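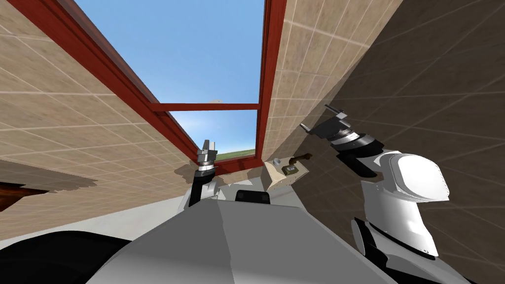
Thirty seconds left. Wilgate down one, ball on the side, and Pirmin Kaufmann still on the bench with ice on his knee.

"Coach."

"No."

"Coach, I can go."

Yuk-lan Liu didn't look at him. She was drawing on the board, fast, arrows everywhere. Fondcombe had won here every year since 2000 and their fans were already singing. 871 people in a gym built for less.
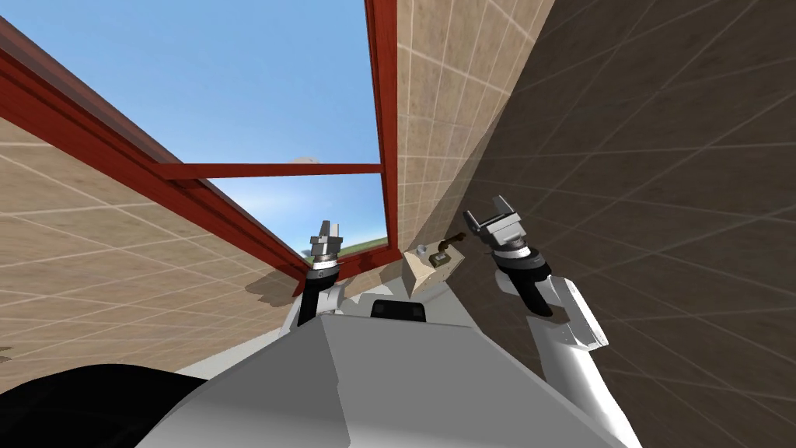

He pulled the ice off. Stood up. It hurt - not a lot, enough.

"Two dribbles," he said. "Catch, two dribbles, pass to Gough. Thats all I do."

Now she looked. At the knee first, then him. He'd missed everything since May and they both knew what the doctor said.

"You shoot it, you're walking home."

"Fine."

Horn. Legs like wet sand. The big Fondcombe kid leaned on him right away, elbow in teh ribs, breathing hard.

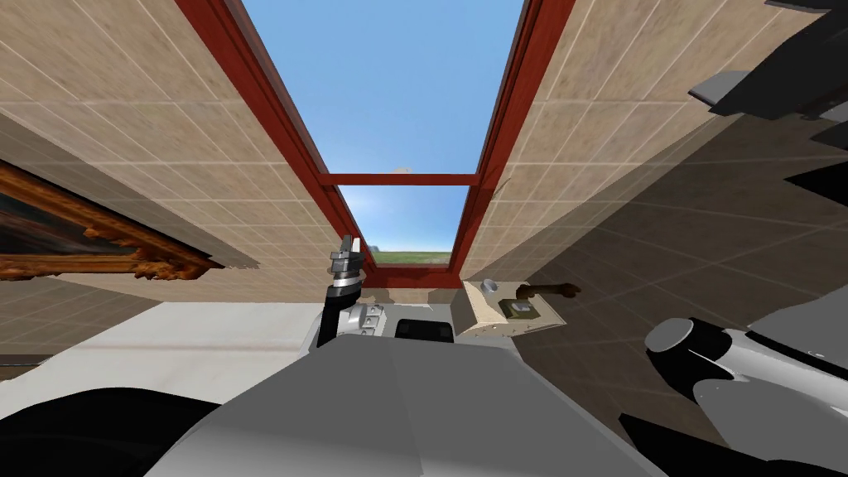
Catch. One dribble. Two. Gough was covered, both hands up, yelling something.

Long walk home, Pirmin thought, and went up.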